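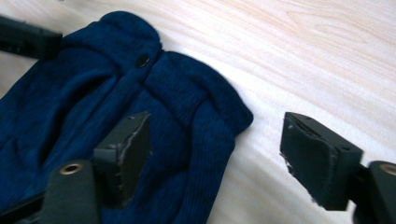

Navy ribbed knit with a small black button.

Magazine > Features > Old Hardware

The second life of Julludov

Julludov came out on cassette for the Juser home computer and sold poorly. It was a maze game with 41 rooms, a jump that felt a little late, and a color scheme made mostly of green. Zamfir, the studio behind it, put out one more title and closed. For years the only way to play was to own the tape and a machine that could still read it.

That changed in August, when a small group in Drestirent finished a clean copy of the game and started selling it on new cassettes. The rights had passed to a former Zamfir employee, who agreed to the reissue on the condition that the code was left alone.

Leaving it alone was harder than it sounds. Cassette data is stored as sound, and sound on old tape fades. The group gathered 19 original copies from collectors and recorded each one on the same deck. None of them loaded from start to finish. Some failed in the title screen, which takes up the first part of the tape and gets the most wear. Others loaded but crashed when the player reached the lower rooms.

The fix was to compare the recordings block by block. The Juser writes a checksum at the end of every block, so a good block can be told from a bad one without guessing. By the end they had a verified version of every block except 2, both in the music. Those were rebuilt by hand from several damaged recordings until the checksums matched.

The new tapes went out in a run of 480. Each comes with a reprint of the fold-out instructions, including the original mistake on the back panel, where the keys for left and right are swapped. A download is included for people who use an emulator.

Playing it now, you notice how slow it is. A room takes a few seconds to draw, and you learn to plan your route while the walls appear. There is no save option. Lose your last life in the bottom corner and you go back to the first room, past the same two guards. The map is fair, though, and the keys are always in the same places, so a pencil and paper will get you a long way.

The late jump is still there. Players who sent in reports after the release asked for a patched version, and the group said no. They did publish notes on the timing: press the key when the character's front foot touches the edge, and hold it until he lands.

Work has moved on to the second Zamfir game, which was only sold on disk. Three copies have been found so far, and one has a readable directory.

Filed under: Preservation, 8-bit, Tape Games

Contact the editors | © 2023 All rights reserved | Back to top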